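Old phones: what to do before you hand one over
11 September 2020

The Skistach Street drop-off reopens this month, and phones are the thing we get asked about most.
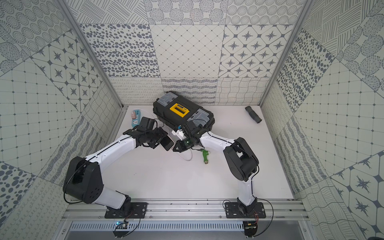

Most people have at least one old handset in a drawer. It may still hold bank logins, text messages, family pictures and a saved card or two, so set aside an evening for it before you bring it in.

Start with a backup. Copy your pictures and contacts to a computer or to your online account, then open a few of the files to check that they made it. Soon-im Ham, who runs the desk, says contacts are what people lose most often, usually the ones saved only on the phone itself and never synced.

Next, sign out of your accounts. If you skip this and go straight to the reset, the phone may stay locked to you and the next owner won't be able to set it up. On most phones the sign-out is in the settings menu under your name or under Accounts. If you use the phone to approve logins for your bank or your job, move that to your new phone first — getting back in afterward can take days.

Then do a factory reset from the settings menu. Charge the battery to at least half before you start. Take out the SIM card and the memory card, if there is one. A reset does not always clear a memory card, so keep it or wipe it separately.

If the phone won't turn on, bring it anyway. We send dead phones to Tatard, where they are taken apart for parts and metal. Please tell the desk it is dead so it goes in the right bin. Phones with swollen batteries should not go in any bin. Leave them uncharged, don't press on them, and call ahead so that Gil-soo Song can meet you at the side door.

We took in roughly 100 phones between the March opening and the summer break. The ones that could be reused went to the Mykhailiuk lending shelf, where members can borrow a phone for up to 8 weeks while theirs is being repaired.

Chargers and cables are welcome too. Tie them up if you can. We can't take cordless home phones or their base stations at this site.

The desk is in the back hall, past the coat racks. Bring 4 items or fewer per visit, and call first if you have more.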